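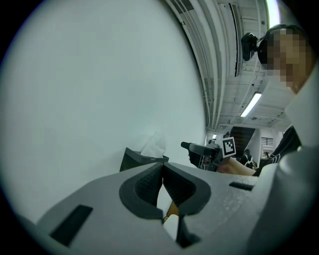

Malte Hellwig
Lecturer, Robot Systems Laboratory

Home | Units | Handouts | Lab bookings | Staff

Handout 4: Tracking loss on the hand-held grippers
Revised 2018-09-12

Read before the September practical. It covers the fault logged by Shuzhen Gu's group on the tissue task, where the recorded gripper path jumped sideways partway through a pull and the replay drove the arm into the bench guard. The guard held. The arm was stopped at the wall switch.

1. What the log showed

The gripper position is worked out from the wrist camera and the motion sensor together. At sample 3,000 the camera half of the estimate dropped out and the sensor half carried on alone. Drift built up over the next 18 samples. When the camera match returned, the estimate snapped to a new position 9 cm from the old one. The Renent logger wrote the jump to file as real motion and raised no warning.

2. Contributing causes

Plain walls. A smooth white wall gives the matcher very little to hold on to. With a tissue box close against the wall, the gripper body and the wall can fill much of the view between them. Pipes, ducts and cable trays on the ceiling are better, provided they stay in view through the whole pull.

Light fittings. A fluorescent tube that enters the view changes the exposure. Weak features on the wall are the first to go.

Moving things. A second operator's arm, sleeve or gripper close to the camera can be taken for fixed background. The matcher has no way to tell a sleeve from a beam. The same goes for people walking at the far end of the room, to a lesser degree.

Markers. The square marker on a gripper moves with that gripper. It must never be used as a room reference. Two groups did this last year.

3. Replay fault

The tracking loss is the smaller problem. The replay program accepted a step of 9 cm between neighbouring samples and sent it to the arm. Zhenhua Xie has since added a step limit. Files over the limit are now refused at load.

4. Before recording

- Stand clear of the other operator's view.
- Start each run with a slow sweep of the ceiling.
- Run the step check on every file, including short ones.
- Keep one hand free for the stop during replay.

5. For discussion

Should the logger discard a run with a dropout, or mark it and keep it? Grażyna Sadowski's notes on the Lulness cell argue for the second. Bring a copy.

Contact: Robot Systems Laboratory office | Copyright 2018 | Back to top
This site uses cookies to remember your settings. Accept | Decline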